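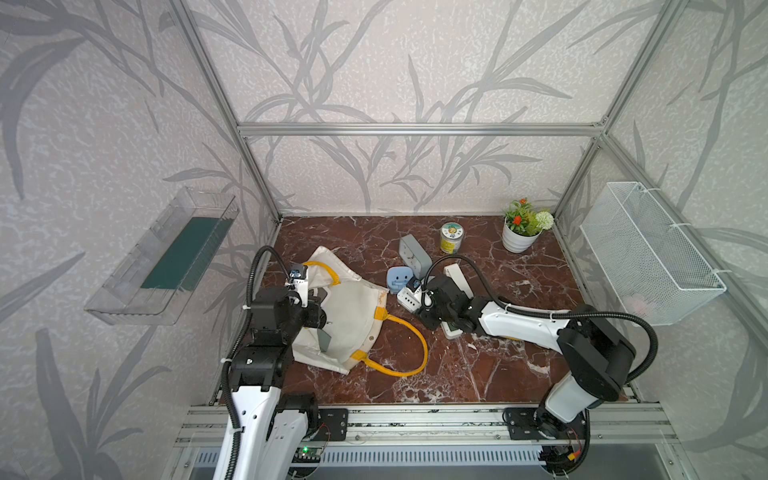
Soudabeh Ebrahimi has remarked more than once that a cloth bag is the hardest box a robot will ever be asked to fill, and that anyone who doubts it should try packing one with a pair of kitchen tongs in each hand and no feeling in the fingertips.

Encyclopedia > Robotics > Manipulation > Two-armed methods > Pavside method

Last revised August, by Leonie Tuhiwai

The Pavside method is a way of teaching a two-armed robot to put household things into a soft bag, or take them out again, by treating the rim of the bag as something that has to be looked after for the whole length of the task. It was worked out at the Zerkodard laboratory in Skellthorpe by Soudabeh Ebrahimi and Forough Fallahi, and it takes its name from the street where the pair had their first bench. People who work with it usually just say "Pavside."

Background

Most early work on robot packing used boxes and trays, and for a good reason: a box stays where it is put and keeps its opening open. A cloth tote bag does neither of these things. It slumps, folds over on itself, and slides along a smooth tabletop when something heavy is pushed against it, and its handles have a way of lying across exactly the spot where the next object needs to go. A policy trained on boxes will often reach for an opening that was there a moment ago and isn't there any longer.

Fallahi's early notes describe a good deal of patient frustration on this point. The first attempts had one arm open the bag, let go, and then help with the packing, so that both grippers were free to carry things. It looked efficient on paper, and it was a sensible thing to try, but the mouth of the bag tended to close again as soon as it was released, and the robot spent much of its time opening it a second and third time.

The method

In Pavside, one arm is called the keeper and the other the carrier. The keeper takes hold of the rim and stays with it, making small corrections as the cloth moves. The carrier picks objects from the table and brings them over. The two arms share one learned policy, so the keeper can begin lifting the rim while the carrier is still on its way, much as a person at a grocery counter will raise the edge of a bag before the milk carton arrives.

The roles aren't fixed to left and right. If an object is lying on the keeper's side, the policy may trade the roles, and the handover of the rim from one gripper to the other is learned from examples like everything else. Tahmineh Kordestani, who joined the project in its second year, added a third behavior called tending, in which both grippers go to the bag at the same time. One holds the upper cloth and the other settles whatever is inside, or brings it out so that it can be packed again in a better position.
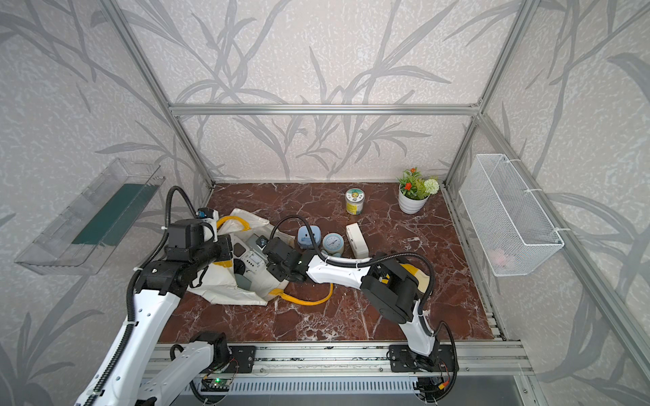 Tending is easily the slowest part of the method, and it is also the part visitors seem to love best, perhaps for looking so much like somebody hunting for their keys! In the published runs it was used sparingly. The policy chooses it when its own estimate of the bag's opening, made from the wrist cameras together with a fixed view of the whole cell, becomes too uncertain for the carrier to go ahead.

Training and setup

The original training set held 351 demonstrations, all of them given by people guiding the two arms remotely. Kordestani asked the operators not to tidy the bag between runs, and each one therefore began with the cloth in whatever crumpled state the last one had left it. This turned out to matter a great deal, and later groups who started every run with a neatly opened bag have generally reported weaker results.

Objects are picked for their differences in shape and stiffness: jars, small appliances, plastic cases, awkward long things such as power strips. Patterned walls and shiny tabletops are used on purpose in some cells, as leafy wallpaper and reflections make it harder for a policy to lean on a plain background.

Results

In the first full test, with five objects to a bag, the method finished a little over 71 percent of its runs without help. With six objects the figure fell noticeably, mostly through crowding near the rim. Fallahi has said she found the failures more useful than the successes, and the group's report gives them the longer chapter. The most common was a handle caught in the carrier's gripper and dragged along with the object, which pulled the rim away from the keeper.

Criticism and later work

Shagufta Rajput has argued that keeping one arm at the rim wastes it during long reaches, and her own variant, the Safavi schedule, lets the keeper leave for short errands when the bag is standing well by itself. It is quicker with stiff canvas and rather worse with thin cotton. The two groups have since exchanged recordings, and a joint version that judges the stiffness of the cloth from the first grasp is being tested in Skellthorpe, with zippered bags and backpacks to follow.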